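Lozano Sailing Club opens cruising berths to small-boat owners

The Lozano Sailing Club will set aside 43 berths on its east pontoon for small cruising yachts next season, ending a rule that kept the pontoon for racing boats only. Bookings open in October.

The change follows a winter of dredging at the Fondow entrance, where silt had left too little water for most keelboats at low tide. The channel now has 6 feet at its shallowest point, according to the club. Boats that draw more than 5 feet are still asked to wait for half tide before coming in. 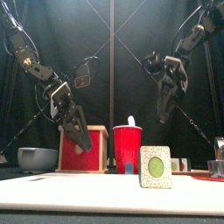

Can members keep a dinghy and a yacht at the club?

Members may keep one of each, but the dinghy has to go in the shore park and not on the pontoon. The shore park fee is unchanged.

A berth will cost $918 for the season, with water included. Shore power is metered and billed at the end of each month. Owners who already hold a swinging mooring in the outer harbor can trade it in for a berth, and the club will credit them for any unused months.
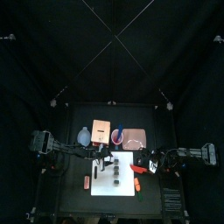 Roughly 40 owners have put their names on the waiting list. Most of them sail boats under 26 feet, and several are moving up from dinghies. For those newer to cruising, the club will run weekend trips in company to Nareten, a day's sail down the coast — two in May and one in early June. Crews will anchor overnight and return on the morning tide.

Skippers on the Nareten trips must carry a working VHF radio, a second anchor and a life jacket for each person aboard. The club will check boats at the fuel dock the evening before each trip.

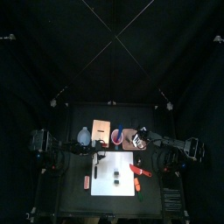 Racing boats that lose their space on the east pontoon will move to the Jeltel basin, which is closer to the start line but has no shore power. The evening series will start at 6:30 p.m. as before. The club said race entry fees will stay the same and the hoist will be open until 9 p.m. on race nights.

Contact the newsroom | Copyright Lozano Harbor News | Back to top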